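Apr 15, 2019

Bench was a tip this morning so I lost the first half hour to clearing it. The Ceden board is still under its towel and I'm leaving it there until the glue has properly gone off. What I wanted to get on with today was the wax, and I did, mostly.

Where we'd got to: the hard wax oil from Nirow goes on lovely but it builds up a shine on the third coat that I don't like on oak. Henrike Kasten reckons I'm putting too much on and she's probably right, she usually is about finishes. So I cut four new test pieces from the Jusasmont offcuts, all from the same board this time (last time I mixed two boards like a fool and couldn't tell what was finish and what was timber). Sanded them to 120, 150, 180 and 240 and wrote the grit on the back in pencil. NOT on the end grain, because I always oil over it and then stand there squinting.

First coat on by ten. Weighed the pot before and after, 757 g down to 745 g, so 12 g across the four pieces including whatever went into the cloth. That's stingy by my standards! The 240 piece hardly drank any at all and you could feel it sitting on top. The 120 one took it straight in but went darker than I'd like, a sort of weak tea colour. The 150 is my favourite so far and I'd happily stop there if the furniture people didn't keep asking for "smoother". Smoother to look at or smoother to touch? They never say.

Buffed after twenty minutes with the white pad, then again with an old T-shirt. Must buy more white pads.

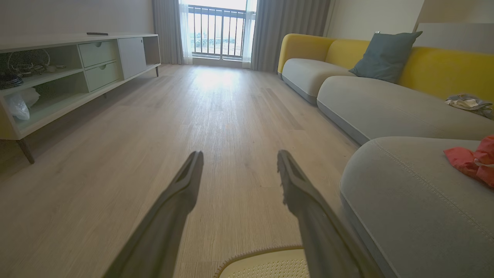
Sheen is the bit I keep going round in circles on. Under the strip lights in here all four pieces look dead flat, and I'd have sworn blind they were identical, then I carried them over to the door and held them low against the daylight and the 240 flashed at me like a wet plate. It's the same with floors, you get that bright patch partway across the planks near the window and it's the first thing your eye goes to, never mind how nice the rest is. So from now on I'm judging everything by the door, with the piece laid flat and me crouching, knees permitting. Henrike suggests a proper gloss meter. I looked up the price and shut the laptop again.

Second coat will go on tomorrow, even thinner, and I'll try the 150 piece half with the cloth and half with the pad to see if it's the tool or my heavy hand. I also want to know if cutting back with a 1,000 grit pad between coats does anything besides make dust. I've got a few 300s left in the drawer too but I think they're too coarse for this, they'll go straight through the edges.

Other bits: the Ó Briain order for the table tops has moved back to September, so no rush on picking a finish, but I'd still like it settled before I forget what I've done. Oily rags are laid out flat on the wall outside. Bring them in if it rains, whoever's last out.

Lid of the Nirow pot is gummed up again. Wipe the rim!!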